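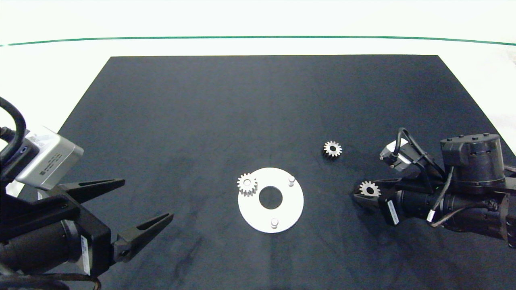

Drei kleine Zahnräder, eine weiße Scheibe, dunkle Matte. Der Rest ist Geduld.

Planetengetriebe, Versuch 2

15. Oktober

Es gibt Leute, die im Herbst Marmelade kochen. Ich stecke Zahnräder auf Stifte. Beides klebt am Ende, nur schmeckt meins nicht.

Zur Erinnerung für alle, die den letzten Eintrag verdrängt haben: Der Bausatz heißt Riston, kommt in einer Schachtel ohne Fenster und verspricht auf dem Deckel ein »funktionsfähiges Planetengetriebe zum Selbermontieren«. 95 Euro hat er gekostet. Bestellt habe ich ihn bei El Fassi, wo man mir am Telefon versicherte, die Montage sei in 11 Minuten zu schaffen. Ich habe damals gelacht. Die Dame am anderen Ende nicht.

Versuch 1 fand im Januar statt und endete damit, dass ein Rad unter die Heizung rollte und ich mit einer Stricknadel auf dem Bauch lag. Seitdem gibt es die Matte. Auf einer weißen Tischplatte sieht man silberne Kleinteile nämlich hervorragend, bis die Lampe angeht, und dann sieht man vor allem die Lampe. Auf dunklem Stoff bleiben die Dinger liegen, wo man sie hinlegt, und wenn man sie doch verliert, verliert man sie wenigstens leise.

Der Träger ist eine flache weiße Scheibe mit einem Loch in der Mitte, und aus ihr ragen kurze weiße Stifte. Auf jeden Stift gehört ein Rad. Das klingt nach einer Aufgabe für Dreijährige, und ich vermute, Dreijährige wären auch schneller. Die Bohrung der Räder passt nämlich so genau auf die Stifte, dass man entweder senkrecht von oben kommt oder gar nicht. Kommt man auch nur ein bisschen schief, verkantet alles, man drückt nach, und dann hebt man die ganze Scheibe mit hoch. Das erste Rad habe ich 7 Mal angesetzt. Danach brauchte ich einen Tee.

Was die Anleitung dazu sagt? »Räder aufsetzen.« Zwei Wörter. Für das Auftragen des Fetts hat derselbe Verfasser eine halbe Seite übrig, samt einer Warnung vor Haustieren.

Ein paar Dinge, die ich inzwischen gelernt habe: Die Stifte vorher mit einem trockenen Tuch abwischen. Das Rad ganz locker auflegen und ein wenig drehen, bis es von selbst sackt. Nicht auf die Zähne drücken, lieber rund um die Bohrung. Und die Räder, die noch nicht dran sind, flach hinlegen, niemals hochkant. Hochkant ist ein Rad ein Rad, und dann siehe Januar.

Offen ist noch die Frage nach dem Fett. Beigelegt war ein Tütchen Sturnetti, das nach Turnhalle riecht. Im Forum von Rendanden schwören die einen darauf, die anderen nehmen gar nichts, und ein dritter Beitrag mit sehr vielen Ausrufezeichen empfiehlt Olivenöl. Ich neige zu gar nichts. Weiße Teile und graues Fett, das kann man sich vorstellen, und ich will die Scheibe noch ein bisschen schön haben.

Als Nächstes kommt das Sonnenrad in die Mitte, danach der Außenring. Der liegt noch in der Schachtel, eingewickelt in Papier, und da darf er vorerst auch bleiben.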